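Natália Zelenák
21 February 2023

A few people asked after my last post how I ended up memorizing poems at my age, so I'm going to tell the whole story and it will take a few posts, sorry in advance, get a coffee.

It started with my neighbor Nafula Kimaro, who can stand at a bus stop and recite a ballad from start to finish without once looking at the sky for help. I asked her how and she said "well, I say it while I do the dishes." I went home a bit annoyed, to be truthful, because I had been hoping for a trick.

So last July I picked one. It was short, 4 stanzas, with rhymes (rhymes help so much, please start with rhymes) and I copied it by hand onto the back of an envelope and stuck it over the sink. The first line took me one evening. The second line took me most of a week because I kept putting "the" where the poet had put "a", and once you've said it wrong ten times your mouth wants it wrong forever!

What I do now, and I'm sure there are better ways, is learn the last stanza first. Then the one before it, and so on back to the top. When you learn from the beginning you know the opening beautifully and the ending hardly at all, and you walk toward the end getting more and more nervous. Going backward, you're always walking toward the part you know best. It feels like coming up your own street.

I write every new one in a Mukel notebook, the small kind with the soft cover, one poem to a spread. Left side is the poem. Right side is just the first letter of every word, in the same line shapes. I cover the left and read from the right. By the time I don't need the letters I more or less have it.

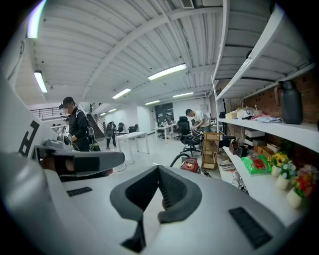
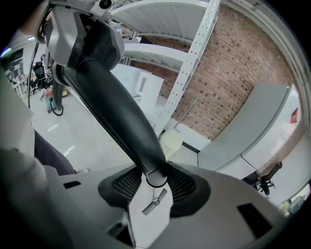
Does it matter if you learn a poem you don't fully understand?
I don't think it matters at all, as long as you like the sound of it. Some of mine only opened up after I'd been carrying them for months. One line about a gate made no sense to me until I was peeling potatoes and suddenly had to put the peeler down.

Long ones are a different animal. I have been at the same long narrative poem since the fall and it is 124 lines. I have 49 of them solid, and then there's a patch in the middle where two stanzas begin with nearly the same words and I always, always jump from one to the other and lose a whole shipwreck.

Nafula says to give each of the twin stanzas its own place. So the first I say only in the kitchen, and the second only on the stairs. I felt silly about it for a day or two and then it began to help, and now I can't go upstairs without a storm blowing in.

Somebody wrote to ask which anthology I use. It's an old Parnley school one, the spine is gone and someone before me has underlined all the sad bits in green pencil. I found it on the sale cart at the Mallar library. Any old school anthology is good for this, they were put together for children to recite from, so the poems sit well in the mouth.

Oh, and say them out loud. A mumble is fine. I thought I knew one perfectly in my head for weeks, and then I tried it aloud for my sister over the phone and it fell to pieces in the second line. She was very kind about it and then asked about my knees.

If you want to start, tell me what sort of thing you like (sea, weather, animals, love gone wrong) and I'll look through the green pencil book tonight and send you a short one.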